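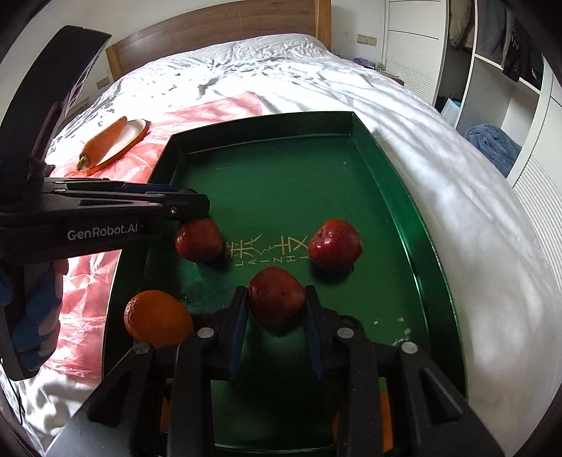 Leonor Paiva schreibt, sie habe den Skevus nach der Hüftoperation ihrer Mutter bestellt und eigentlich nur für die ersten Wochen gedacht. Inzwischen stehe er seit März am Bett und werde jeden Morgen zum Aufstehen gebraucht.

Skevus Bettgriff mit Bodenstütze
Hersteller: Flunbridge
Artikelnummer: 2382

Der Skevus ist eine Aufstehhilfe für die häusliche Pflege. Er wird seitlich unter die Matratze geschoben und mit dem Gurt am gegenüberliegenden Rahmen gesichert. Zwei höhenverstellbare Füße leiten die Last auf den Boden ab. Der Griff eignet sich für Personen, die sich selbst aufsetzen können, beim Drehen und Aufstehen aber festen Halt brauchen.

Der Bügel lässt sich ohne Werkzeug abnehmen, zum Beispiel beim Beziehen des Bettes. Die Griffzone ist mit Schaumstoff ummantelt und kann mit handelsüblichem Flächendesinfektionsmittel abgewischt werden.

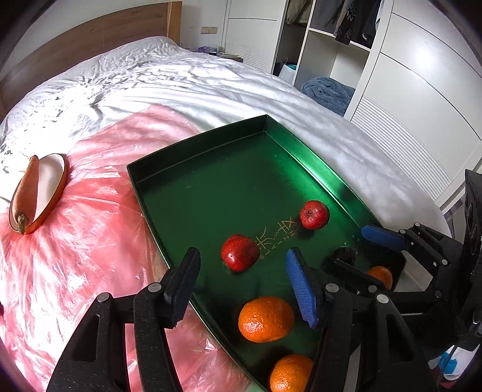 Obst und Gemüse: Karotte am Schalenrand

Lieferumfang
Bügel, Grundrahmen, Sicherungsgurt, 2 Bodenfüße, Montageanleitung

Nicht geeignet für Wasserbetten, Luftmatratzen und Pflegebetten mit geteiltem Seitengitter. Bei Verwirrtheit oder starker Unruhe der pflegebedürftigen Person bitte vor dem Kauf mit dem Pflegedienst sprechen. Der Abstand zwischen Bügel und Matratze ist nach der Montage und nach jedem Matratzenwechsel zu prüfen.

Zubehör
Ablagetasche Magalhães, zum Einhängen
Nachtlicht Dronetance mit Klemme
Gurtverlängerung, 1000 mm

Miete auf Anfrage. Ersatzteile bestellen Sie bitte telefonisch unter Durchwahl 271.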